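Ball toss for the kids' table, is a shallow tub any good?

Clavwood
12 Jun 2020
Planning a toss game with ping pong balls and a plastic tub. My sister swears a low, wide tub is easier for little kids than a bucket. Anyone tried it?

Egan_17
Easier to hit, sure. Easier to stay in, I doubt it. Ping pong balls bounce right back out of anything shallow. We ran one in February with up to 400 throws over the afternoon and I'd be surprised if a quarter of them stuck.

bilatis
Disagree. Bounce them off the table first and they come in slower. Mine stayed in fine.

Egan_17
On what table? A hard one maybe. Put a cloth down and you lose the bounce.

Indemberg
Posts: 1,009
I'm with Egan on the cloth. And those sloped sides don't help, they work like a ramp. I'd want straight walls or a folded towel in the bottom before I believed any of this.

Clavwood
OK, my setup so far. I'd give each kid 10 throws.

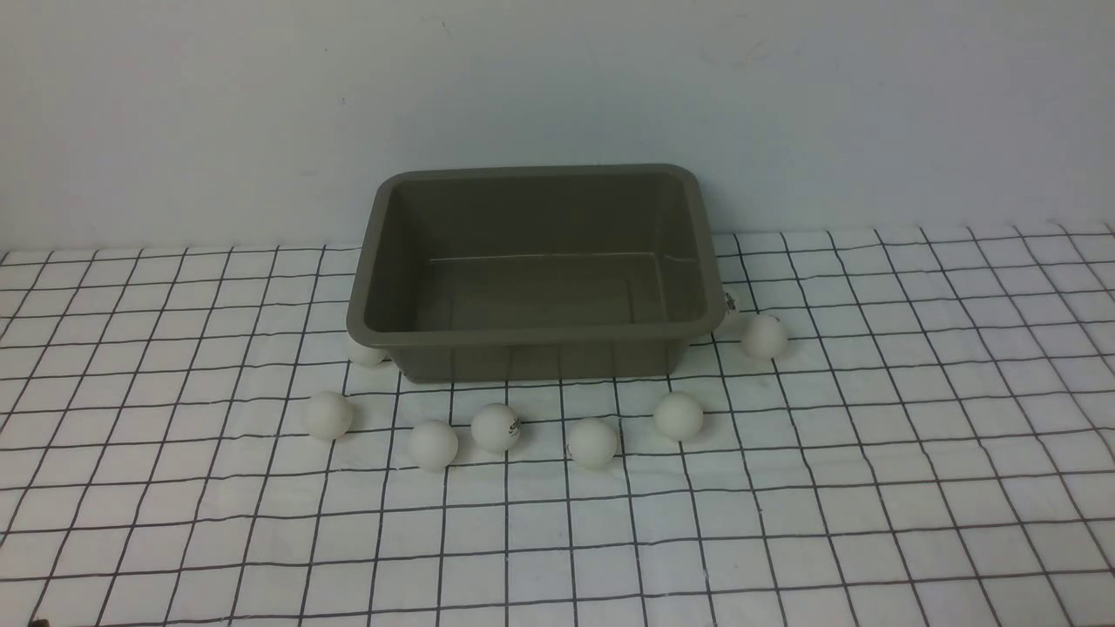

Olive-gray tub, white balls, grid cloth.

Indemberg
Yeah, that's shallow. Towel.

bilatis
Try it without the towel first. You two haven't thrown a single ball at that tub.

Egan_17
Don't need to. Get a bucket.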